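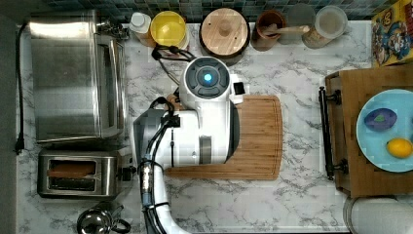 Slide 2: Where the arm lives

Home Talks Notes Workshop Contact

Start with the counter. The arm reaches in over the cutting board, and everything else has to fit around it: toaster and toaster oven on the left, tray and plate on the right, jars along the tile. Point out the cables on the lower segment. I get asked about those every time.

Say that the build took from May to August 2024, mostly evenings. Yaowalak Thaweesak did the wiring and I did the mount. We tested the joints on a bench at the Velbridge shop before anything went near a kitchen.

Slide 3: The mount

First mount flexed. The arm would stop and the head would keep swaying. We went to a thicker plate and 10 bolts. Pass the old plate around if there is time.

Slide 4: Reach

Keep this short. The arm has to get to the board and to the plate without going over the toaster. We set a no-go zone in software. It took two tries, and the first one locked out half the board.

Slide 5: Cables

Connectors are bundled along the arm so a segment can come off without cutting anything. The loops behind the head are slack for the wrist. Too little slack and it pulls, too much and it catches on the jars. Ours was too short for three weeks.

Slide 6: What I would change

Shorter lower segment. Cable cover. Move the paper towels.

Ask for questions here. If somebody wants the parts list, it is on the Brornstead page under Ulness.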